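About Bonero

Bonero is an entertainment news and archive service covering television talk shows, film publicity and live comedy. It was founded by Ruby-Lee Te Moana, formerly a listings editor, and is published by Flumdale Media from offices in Akyol Street. The site is free to read. Licensed access to the archive is sold separately to broadcasters, agencies and researchers.

What we publish

The daily service consists of short reports on the previous night's programmes. Each report gives the name of the programme, the guests in order of appearance, the work being promoted and any segment likely to be quoted elsewhere. Reports run to a maximum of 500 words. Interviews with performers and writers are published separately and are marked as such at the top of the page.

We do not publish paparazzi photographs, material about the children of performers, or reports on health matters that the person concerned has not discussed in public.

How a report is prepared

A writer watches the full broadcast, not the clips released by the network. Quotations are typed from the recording and checked by a second member of staff before publication. Where a guest is speaking over applause or another speaker, the doubtful words are left out and the gap is shown with square brackets. Times are given in the local time of the broadcaster – readers abroad should use the conversion setting in their account.
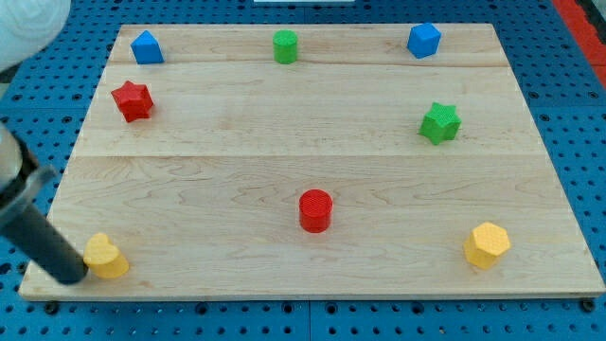

The archive

The archive is maintained by Ľubica Kubíček and runs on Ravska, a cataloguing system written in-house. Every entry carries a programme code, an episode number and a guest index. Name variants are held in a single record, so a search for a stage name will also return appearances made under a birth name where that name is public. Musical performances are indexed by title and by writer.

Ravska was rebuilt last November. Older entries were moved across in batches of 1,000 and a small number still lack episode numbers. These are marked "incomplete" in the search results and should be cited with care.

Programmes covered

We currently follow 79 programmes. A programme is added once it has broadcast 30 episodes, or earlier if it replaces one already on the list. Programmes that have ended stay in the archive but are removed from the daily schedule.

Corrections

Errors of fact are corrected in the text and noted at the foot of the report, with the original wording. Spelling mistakes are corrected without a note. Requests should give the page address and the sentence in question – a time reference to the broadcast is helpful where a quotation is disputed.

Advertising and funding

Bonero is paid for by display advertising and archive licences. Studios and publicists do not see reports before publication. Travel and tickets supplied by a third party are declared in the article.

Page last revised June 10, 2025.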